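**Notes for my ten minutes, club night, Thursday**

Hi everybody! I'm going to talk about Umitz, our club's two-armed robot project, which so far lives entirely in the simulator. (Slow down here, I always rush the opening.)

Our task this term sounded tiny: pick small things off a round table and put them where they belong. We gave ourselves 300 practice runs to get it working. Ha!

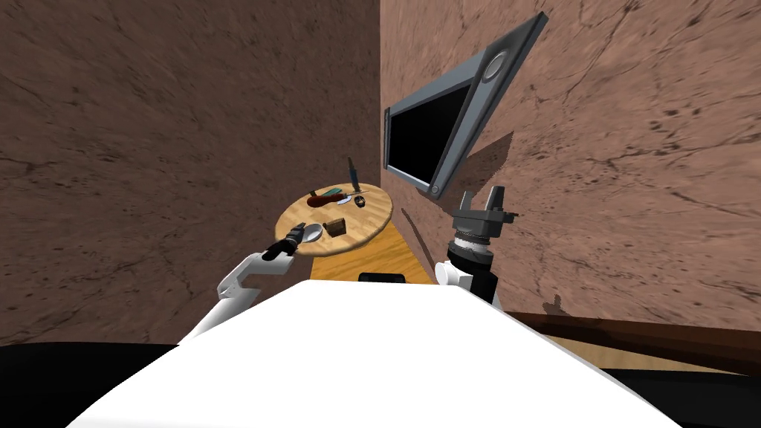

So we blew through those 300 in the first stretch and kept going. The last tally was 3,393, and I'd guess a good chunk of them went wrong because of one sign error in my code. Say sorry to the team again. Pause for booing.

Next, the scoring. Vitomia is the little program we wrote to grade each run, and it's stricter than any teacher I've had. A gripper that stops a hair short gets zero, same as one that never moved. 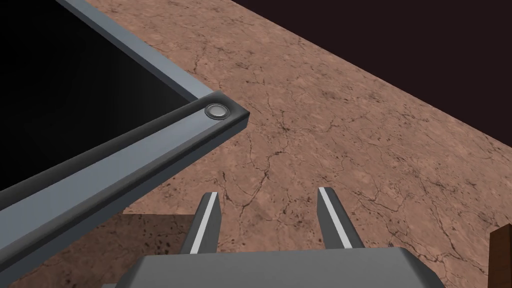

Why do we practice in simulation first? It's free to crash, and we can reset the table in a second and try again.

Okay, on to what we learned about order. (Drink some water.)

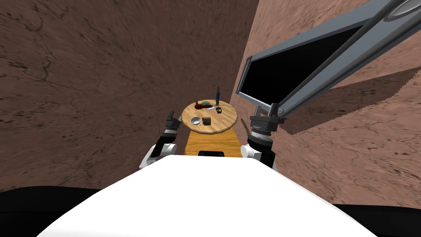

Picking order matters way more than I expected. Our first plan went for whatever was closest, and I argued for it pretty loudly. But look at how near the bowl and that little dark cube are to each other, right at the front. Go in sloppy for one and you can bump the other, so now we plan both grabs together before an arm moves at all.

Last bit: we're entering the Coluser challenge in January, and we want 2,000 clean runs saved before then. If you can write a bit of Python, come find me by the snacks!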